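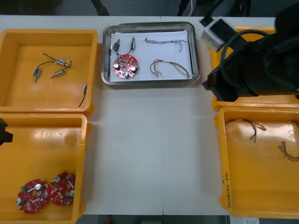 1/ Tri par bac avant remontage

Table blanche, quatre bacs jaunes ouverts vers les coins, un plateau inox garni de papier blanc en haut au centre. C'est la disposition que j'utilise maintenant pour tout ce qui arrive en vrac avec des fils. Fil un peu long, désolé pour les notifications.

2/ Le plateau reçoit l'ensemble en cours et rien d'autre. Pour ce lot, c'est la carte rouge ronde à trou central, avec deux petits moteurs cylindriques et leurs fils foncés qui descendent jusqu'à elle. Le faisceau multicolore à connecteurs reste à côté, sur le même papier.

3/ Pourquoi du papier : un fond blanc mat montre une vis M2 ou un éclat de soudure que l'inox nu renvoie en reflet. Je change la feuille à chaque lot et j'écris le numéro au crayon dans un coin une fois le plateau vidé.

4/ Les bacs. En haut à gauche, les petites pièces cylindriques à fils bruns et blancs. Elles s'emmêlent, c'est normal, je ne démêle jamais dans le bac. On sort le tas entier, on le pose à plat, on libère un fil à la fois en tenant le corps de la pièce. Tirer sur le fil, c'est reprendre la soudure.

5/ Bacs Stascombe, modèle bas. Le rebord relevé retient ce qui roule. L'intérieur brillant s'essuie bien, mais il glisse : une pièce cylindrique part au fond au moindre choc. Un tapis fin règle la question. Je n'en mets pas pour le tri, il accroche les brins dénudés.

6/ Étiquetage : référence sur le rebord côté opérateur, ruban repositionnable. J'ai essayé les étiquettes Tasa, la colle laisse un film sur le plastique au bout de quelques semaines. Retour au ruban de peintre.

7/ Contrôle avant stockage, dans cet ordre :
— continuité aux deux bornes, fil immobile
— même mesure en faisant bouger le fil à la sortie du corps
— rotation de l'axe à la main, sans forcer
Une valeur qui saute pendant la deuxième mesure, et la pièce part au rebut ou à la reprise.

8/ Chiffres du lot de mars, pour ceux qui demandent : 164 pièces passées, 15 reprises de soudure, 11 rebuts. La majorité des reprises se situe à la sortie du fil, pas sur la carte.

9/ Les faisceaux se rangent en boucle large, connecteurs du même côté. Pas de collier serré. Un lien velcro suffit, et on voit encore les couleurs sans rien défaire. Pour les torsadés, même principe — une boucle souple, jamais de pli franc.

10/ Le joint au milieu de la table : je ne pose rien de petit dessus. Une rondelle fine s'y coince de chant et on la cherche longtemps. Degefa vend un profilé de recouvrement, trop épais à mon goût, les bacs basculent quand ils le chevauchent.

11/ La fiche de tri (format Resis, 2 pages) est à jour du 4 août 2025. J'ai ajouté une colonne pour la longueur de fil restante après reprise, il manquait toujours cette valeur au remontage.

12/ Prochain essai : un bac par longueur de fil au lieu d'un bac par référence. Je posterai les temps de tri.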